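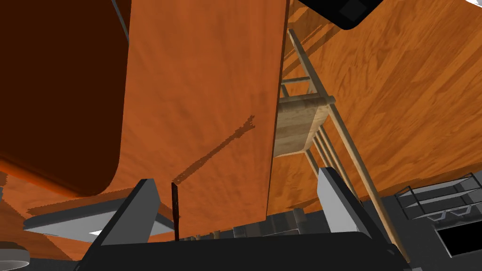

The Farooqui Center for Civilian Records opened its Ultville office to outside visitors on a Tuesday in September, and our delegation was among the groups invited to attend. The Center collects and keeps records of harm done to civilians during the fighting in the Vulton district, including reports of unlawful detention, damage to homes, and persons still missing. The visit began in front of a wall map of the district. On it the former front line climbs from the lower left to the upper right and then breaks up, much as the dark shadow does on the orange wooden panel at the head of this report, where it ends in a small, jagged, branched tip. The broken part of the line on the map is the stretch around Budano, where control of the villages changed hands several times and where most of the Center's open cases come from.

Purpose of the visit

Our organization supports local record keeping in areas affected by armed conflict. We do not take part in investigations and have no role in deciding cases. The delegation was asked to look at how statements are taken, how they are stored, and whether families receive clear answers when they ask about the progress of a file. The Center provided a written program in advance and kept to it with only small changes. We were given access to all working areas except the locked evidence store, which we viewed from the doorway.

The office

The Ultville office occupies the ground floor of a former district school. It was opened three years ago, when the Center moved its main staff out of Budano. Cases are received at a front desk, and visitors are then shown to one of 4 interview rooms along the rear corridor. Each interview room has two doors, so that a person who has finished giving a statement can leave without passing those who are waiting. Staff told us that this was requested by families during the first months and that the second doors were cut through the old classroom walls the following spring.

The rooms are plainly furnished. A recording device is placed in the open, and the person being interviewed is shown how to stop it. Water and paper are provided. No uniformed person is allowed past the front desk, whatever the reason for the call, and a notice to this effect is posted at the entrance in the languages used in the district.

How a statement is taken

A first interview is limited to basic facts: who is affected, where the event took place, when the person was last seen or the property last intact, and who else may know. The interviewer does not ask for a full account at this stage. A second appointment is offered, usually within two weeks, and the person may bring a relative or a lawyer.

We observed a training exercise in which two staff members played the parts of interviewer and witness. The exercise was stopped each time the interviewer asked a question that contained its own answer, such as the name of a military unit that the witness had not yet mentioned. Senior staff explained that earlier statements taken by other bodies in Vulton had been weakened by this kind of question, and that some of those statements can no longer be used. New interviewers may not work alone until they have sat in on 10 interviews.

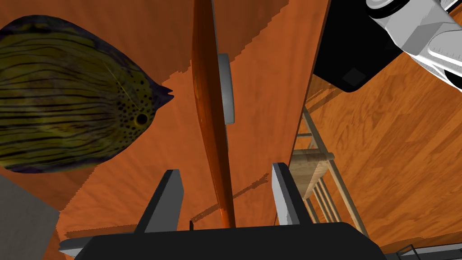 Dark wavy stripes on the fish figure, with a slender orange piece in the center.

Children are interviewed only when there is no other source, and only with the written consent of a parent or guardian. The Center does not record the voices of children under any conditions. A written summary is made by hand, read back aloud, and corrected on the spot. The delegation considers this rule to be sound, although it does create extra work when a summary must later be matched with other evidence.

Intercepted communications

Part of the afternoon was given over to a subject that has caused public debate in the district. Recordings said to be of phone and radio traffic among soldiers have been passed to the Center by private persons, by local news outlets, and in a few cases by officials. Some have been widely shared online before reaching the office.

The Center's policy is to accept such recordings but to keep them apart from witness statements. Each is logged with the name of the person who handed it over, the form in which it arrived, and any earlier publication that staff can trace. A recording is not linked to a case file until its source has been reviewed. Where the source cannot be established, the recording is kept and marked as unverified. It is not played to families.

Several members of the delegation asked whether this approach was too careful, given the strong feelings in Budano and the wish of many residents to see names made public. The reply was that the Center had once released the text of a call too early, that one of the speakers had been wrongly identified, and that a household in Vulton had been threatened as a result. The present policy dates from that event. We were shown the written apology that was sent to the household and the internal review that followed it. Both are available to the public on request.

Records and storage

Paper files are scanned on the day they are opened. The originals are placed in numbered boxes in the evidence store, and a copy of the scans is sent each night to a second site outside the district. The Center did not tell us where the second site is, and we did not ask. Power cuts remain common in Ultville, and the transfer fails on some nights – a log by the server cabinet records each failure and the time at which the transfer was completed.

At the time of our visit the Center had 147 open files from the Budano area. Most concern missing persons. The others concern homes and farm buildings destroyed by shelling, together with a smaller group of detention cases in which the person has returned but seeks an official record of what took place. Closed files are kept in the same store under the same conditions. A family may ask for a closed file to be reopened at any time, and no fee is charged.

One weakness was noted. The index used to search the files depends on the spelling of place names, and several villages in Vulton have more than one accepted spelling. We watched a staff member search for a village under two forms of its name and receive two different lists. The Center is aware of this and has begun a single list of place names, but the work is done between other duties and had not been completed.

Meeting with families

In the late afternoon the delegation met with relatives of missing persons in the former school library. The meeting was held without Center staff in the room, at our request and with their agreement. No notes were taken that would allow any participant to be identified.

The relatives spoke with respect of the interviewers. Their main complaint concerned the long silence between contacts. A family may hear nothing for months and cannot tell whether the file is being worked on or has been set aside. Others spoke about the cost of travel from Budano, where the bus service now runs only in the morning, so that a person with an afternoon appointment in Ultville must find a place to stay. One participant had brought every letter received from the Center in a folder and pointed out that no two letters gave the same telephone number.

These points were raised with the management before we left. The telephone number was corrected on the letter template while we were still in the building.

Recommendations

The delegation has sent the following recommendations to the Center and to its funding partners.

Families with an open file should receive a short written notice at fixed intervals, even when there is no news to report.

Appointments for residents of Budano should be held in the morning, or a travel allowance should be paid.

The list of place names should be assigned to one staff member as a main duty until it is finished.

The policy on intercepted recordings should be kept in its present form and published in full – at present only a summary is posted at the front desk.

The Center has accepted the first and third recommendations and has asked for more time to consider the others. A visit to the smaller Budano office is planned once the road has been cleared for civilian traffic, and a separate report will be issued after that visit.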